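Busumby Open Day Cloth Set

README, last changed May 30, 2022

Recordings from the open day at the Busumby workshop, where visitors watched a two-armed robot handle cloth and other soft sheets. The set holds video, joint positions and gripper commands. It was put together by Ramesh Rastogi for the Neltus project, mostly so that people who came on the day could go back to what they saw.

What is in the set

There are 22 runs. Most are cloth runs: the arms are driven by an operator, and the task is to take hold of a sheet, lift it, move it or lay it flat. Each run folder has one video per camera, a table of joint positions for both arms, and a text file with the operator's notes. Runs that were stopped part way have been kept and are marked "stopped" in the notes. 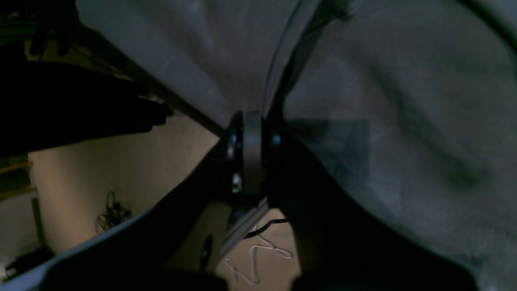
Grey fabric close to the gripper, wrist camera.

The wrist cameras sit very near the work, so a fold of cloth can fill most of the view. If you want to know where the sheet is on the table, start with the overhead video and go to the wrist view for the grasp itself.

How the day went

Visitors came in groups, with a short talk first and then the demonstration. The operator said out loud what each arm was going to do before moving it. Those remarks are not in the audio, as no sound was recorded, but the main ones were typed into the notes afterwards.

Lighting was not held constant between groups.
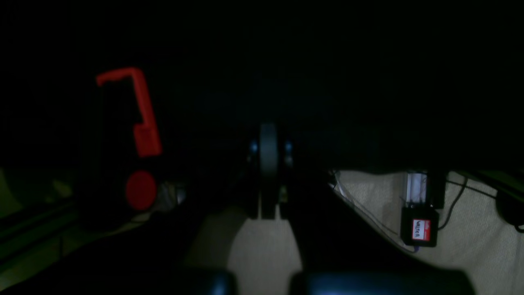

Exposure was left on automatic for the whole day and no correction has been applied to the files. Anyone training on the set may want to sort the runs by average brightness first. A small script for this, brightness.py, is in the tools folder — it needs only the standard Python packages and writes one line per run.

Grippers and materials
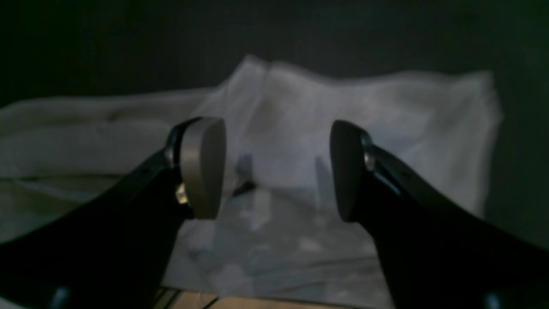 Thin sheets were the hardest material for the operator and the one visitors asked about most. A limp sheet has no fixed edge to aim for, and its outline changes with every touch. Both fingers end in rounded beige-grey pads, and the usual approach was to bring them down open over a raised fold, as with the crumpled white sheet, and close from there. Pad wear was not measured. Materials are named in the notes by colour only, so "grey" may cover more than one piece.

Layout of the files

runs/ one folder per run, numbered in the order recorded
tools/ brightness.py and a player for the joint tables
notes.txt general remarks on the day
changes.txt list of edits to this release

Joint tables are plain comma-separated text with a header row. Times are in seconds from the start of the run. Video and joint times were lined up by hand in runs 7 and 8, where the clock had drifted — treat those two with care. 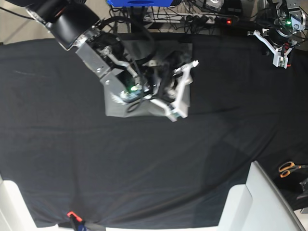
Known problems

Cables pass in front of the cloth in some overhead views. The arm itself often hides the part of the sheet being worked on. Fast moves are blurred.

Use and contact

Free for teaching and research. Please name the Busumby Open Day Cloth Set if you publish. Corrections go to Ramesh Rastogi through the Neltus project page. The next release is planned for October.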